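2022년 6월, 천 정리한 날

오전에 빨래를 돌려놓고 미뤄둔 닦는 천 정리를 시작했다. 침대 위에 연한 색 시트를 깔아둔 김에 거기서 하기로 했다.
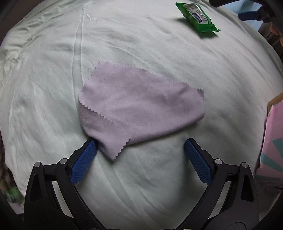

안경 닦는 천은 얼마나 자주 빨아야 할까? 매일 쓰는 것은 7일에 한 번, 가끔 쓰는 것은 한 달에 한 번이면 된다. 미지근한 물에 중성세제를 조금 풀어 손으로 주무르고, 섬유유연제는 넣지 않는다. 유연제를 쓰면 렌즈에 뿌연 막이 남는다.

이건 예전에 안경점에서 들은 말인데 그동안 제대로 지킨 적이 없다. 3월에 안경을 새로 맞추고 나서야 조금 신경을 쓰게 됐다. 새 안경은 Hornia에서 맞췄고 렌즈 코팅이 전보다 예민한 편이라고 했다. 셔츠 자락으로 닦지 말라는 말도 들었다. 그 뒤로 두 번쯤 셔츠로 닦았다.

서랍에 있던 천을 전부 꺼내니 14장이었다. 안경집에 딸려온 것, 카메라 가방에서 나온 것, 노트북 살 때 받은 것이 다 섞여 있었다. 어느 것이 안경용이고 어느 것이 화면용인지 이제는 모르겠다. 손으로 만져보고 부드러운 것만 안경용으로 두기로 했다. 가장자리를 박음질하지 않고 지그재그로 자른 천이 쓰기에 낫다. 박음질한 천은 실 부분이 딱딱해서 렌즈 구석을 닦을 때 걸린다. 보라색 천이 그런 지그재그 천이라 안경용으로 남겼다.

버린 것은 3장이다. 한 장은 기름때가 빠지지 않았고, 두 장은 모서리가 풀려서 보풀이 묻어났다. 더 버려도 될 것 같았지만 일단 두었다. Wasenero 로고가 찍힌 회색 천은 두꺼워서 안경에는 맞지 않는다. 모니터 옆에 두고 먼지 닦을 때 쓴다.

개는 방법도 정했다. 전에는 대충 뭉쳐서 넣었더니 꺼낼 때마다 다른 것까지 딸려 나왔다. 반으로 접고 다시 반으로 접어서 세워 넣었다. 얇은 천은 세워도 자꾸 쓰러진다. Nina 비누 상자 빈 것을 잘라서 칸막이로 썼더니 좀 낫다. 상자에서 비누 냄새가 아직 난다. 천에 배어도 상관은 없을 것 같다.

점심은 어제 남은 국에 밥을 말아 먹었다. 먹고 나서 안경용 천만 골라 손빨래를 했다. 세면대에 물을 받아 담가두니 짙은 색 천에서 물이 조금 빠졌다. 흰 천은 따로 빨았어야 했는데 이미 같이 넣은 뒤였다. 건져서 찬물에 두 번 더 헹궜고, 마른 뒤에 봐야 알겠다. 비틀어 짜면 구김이 오래 가길래 수건 사이에 끼워 눌러서 물기를 뺐다. 베란다 건조대에 걸었는데 바람이 불어서 한 장이 바닥에 떨어졌다. 다시 헹궈서 집게로 집어두었다.

저녁에 Hirnmont에서 주문한 서랍용 종이가 왔다. 길이가 100센티미터라고 되어 있어서 두 칸은 깔 수 있을 줄 알았는데, 서랍 깊이를 잘못 재서 한 칸 깔고 애매하게 남았다. 남은 것은 신발장 위 칸에 깔 생각이다. 깔고 나니 서랍이 전보다 잘 보인다. 맨 앞에는 안경용, 뒤에는 화면용을 넣고 나머지는 청소 도구 바구니로 보냈다.

시트는 걷어서 세탁기에 넣었다. 다음에는 양말 서랍을 해야 하는데 오늘은 여기까지만 한다. 내일 아침에 건조대의 천부터 걷을 것.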